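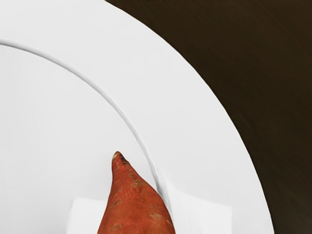

Clearing the Table: A Gallery of Rendered Chores

Home > Galleries > Machines at Home

Can a machine clear your kitchen table yet? I have been asking that question at every open house and family dinner for years, and I still get a kick out of it. So for this gallery I stuck to one small chore: vegetables, a plate, drinks containers, a dark shiny table. Everything on this page is simulated, which is how a lot of this work gets done now (a dropped bottle in a simulator costs nothing and you don't need a mop!). The sweet potato on the plate at the top of the page is my favorite thing in the whole set. Look at the scuffs on its skin. Somebody cared about that potato.

I keep coming back to how much there is to decide in a job this plain. A person walks up to a table and knows right away that the vegetable on the plate can stay and the can lying on its side should go. You don't plan it. You probably do it while talking on the phone. A machine has to get all of that from somewhere, and then it still has to close its fingers in the right spot.

Anyway, on to the pictures. Click any of them for the larger version.

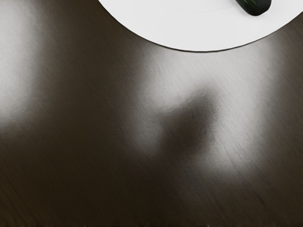
Hanna Witkowska
Gallery editor, Machines at Home

A plate rim, a bit of something dark green on it, and a whole lot of glare. I love this one and I feel for any machine that has to work with it. Shiny dark wood is hard! Reflections move when you move, shadows slide over the grain, and a camera close to the table gets all of it at once. My kitchen table has the same sort of finish and I can't even find my glasses on it.

When we ran our first gallery, Tadeusz Wróbel wrote in to ask why everyone fusses over hands when the eyes are the trouble. I think he was half right. Good hands forgive a lot of bad seeing, and good eyes make up for a clumsy grip, and most machines I have watched could use more of both. His wife Elżbieta added a line at the bottom of the letter: "Tell them to try my table after the grandchildren leave." Noted, Elżbieta. One day.

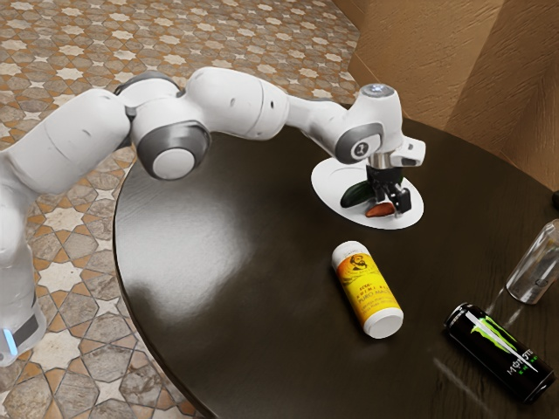
Reaching over the plate, with the drinks still lying on the table.

This is the one I'd hang on the wall. You get the arm, the vegetables under the gripper, the yellow PURO MALT bottle on its side, a black can on its side too, and that fantastic patterned tile floor. It's also the picture that best shows why I find table clearing so interesting. A lying bottle has to be picked up differently from a standing one, and clear glass is its own headache, as anyone who has walked into a patio door can tell you.

Two fingers are plenty for more chores than you'd guess. Try it tonight: use only your thumb and one finger and put away whatever is on the counter. I did, and got through nearly everything except a wet cutting board and a stack of bowls. It took forever, mind you. I gave myself 15 minutes and was still carrying spoons at the end.

Speed is where I'd be careful with my own enthusiasm. A slow machine that works while you're out of the house would be fine with me. A slow machine in a small shop with people waiting at the counter would be in the way. Genowefa Kołodziej ran the lunch counter at Kurek for 30 years, and her view is that the job is mostly dodging other people. She would give a machine the back room and a pile of trays, and keep the front for herself. Seems fair to me.

So where are we? My take, for what it's worth: moving one known object from here to there, on a table that stays put, is well within reach. Clearing any old table in any old home, with the sticky jam jar and the mail and the cat, is a much longer road. I'm happy to be on it. Every year the list of things that still can't be done gets a little odder and more specific, and that's a good sign.
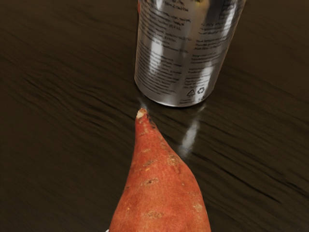 When can I buy one that clears the whole kitchen?

I wouldn't plan your kitchen around it. Single jobs will come first, such as moving dishes from a fixed spot or sorting containers into bins, and the wandering, do-everything helper will come later. Nobody I trust gives a year for that, and I won't either.

Still the simplest pairing on the page, can and sweet potato, and I could look at it all day. One is smooth and hard and bright, and the other is tapered and rough with no flat side to speak of. A grip that's right for the first may roll the second across the table. People who work on this spend a good while on exactly that kind of thing, and I think it's wonderful that they do.

Next gallery: laundry, in June. Halina Urbańczyk is picking the pictures for that one, and she has already warned me there will be fitted sheets. If you have a chore you'd like to see us cover, send it in through the contact page.

Posted 16 May 2023
Filed under: kitchen, tables, simulation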